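Home Gallery Build Log Parts Contact
Search this site Enter keywords Go
Last updated: December

Planning Station 2: what we're buying and why I'm excited

Station 1 has been running long enough that we finally know what to ask for, and the budget for a second one got the nod on Wednesday! Bartosz Duda and I have spent the days since with a spreadsheet and far too much coffee. For anyone at Kevwood or Zorkcombe who is putting together a similar request, I've put the gallery and our notes on one page so you can borrow whatever helps.

Handheld grippers and a clear six-compartment box on the white board. 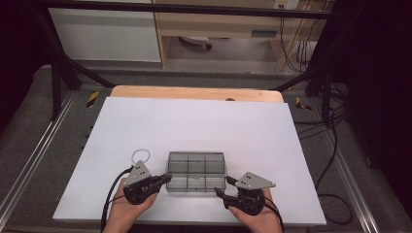 Lid closed, with the right gripper's finger touching the end of the box.

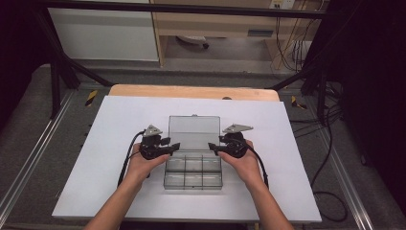

Lid up, all six compartments empty.

The gripper pair is the biggest line on the sheet, and we're ordering a spare finger set with it this time. Plirent quoted a lead time of 33 days, so that order goes out first and everything else can catch up.

Rails come next. Bartosz wants the same aluminum profile as Station 1 (so do I, we have a drawer full of the right nuts), and Rastogi can cut it to length for us. Their cutting fee is $20 a batch no matter how many pieces, so if you have a small job coming up, send me your lengths and we'll share one!

Cables deserve a line of their own. On the first build we lumped them under "misc" and then went back to the well twice. The new budget has $148 for cables, sleeving and clips, and I'd love to see us spend all of it on longer runs and proper routing.

The practice objects are the fun part, and wonderfully cheap. Small boxes with hinged lids, jars, zip pouches, anything with a latch. Buy doubles of whatever you choose, all from one batch if you can, and write the part number down before the packaging goes in the recycling. I learned that one with a pencil case we still can't match.

Still open: table height, one curtain or two, and whether the second station gets its own power strip or shares. Bartosz is firmly for its own. Send opinions to either of us before the order goes in, and if you've bought from Plirent before I'd really like to hear how the delivery went.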